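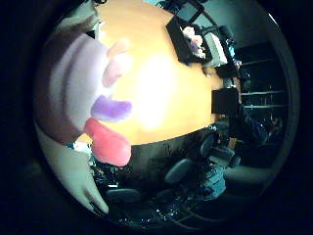

Section 6. Care of the Wooden Tabletop

The following instructions apply to the Parkcombe table, model 1003, when used as a shared work or activity surface. Read the section in full before cleaning the table for the first time.

6.1 Clearing the surface

1. Lift trays, soft toys and cloth items off the table. Do not drag them across the wood.
2. Place small parts in a lidded container before moving larger items.
3. Move chairs back from the table so that all sides can be reached.

Note: Overhead lighting can produce strong glare on the finish and hide dust or smears. Check the surface from a low angle, and from more than one side.

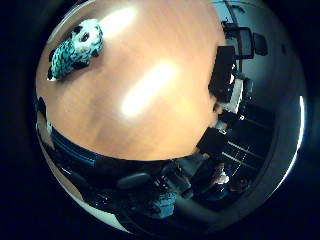
6.2 Cleaning

4. Wipe the top with a soft, damp cloth, following the direction of the grain.
5. Dry the surface at once with a second cloth.
6. Apply Sunness wood cleaner to stubborn marks only. Leave it for 30 seconds, then wipe it away.
7. Wipe along the edges of the table last — dirt collects there with daily use.

CAUTION: Do not use abrasive pads, bleach or solvent on the finish. Damage caused by these products is not covered by the Harkotach warranty.

Plush toys may be returned to the table once the surface is fully dry.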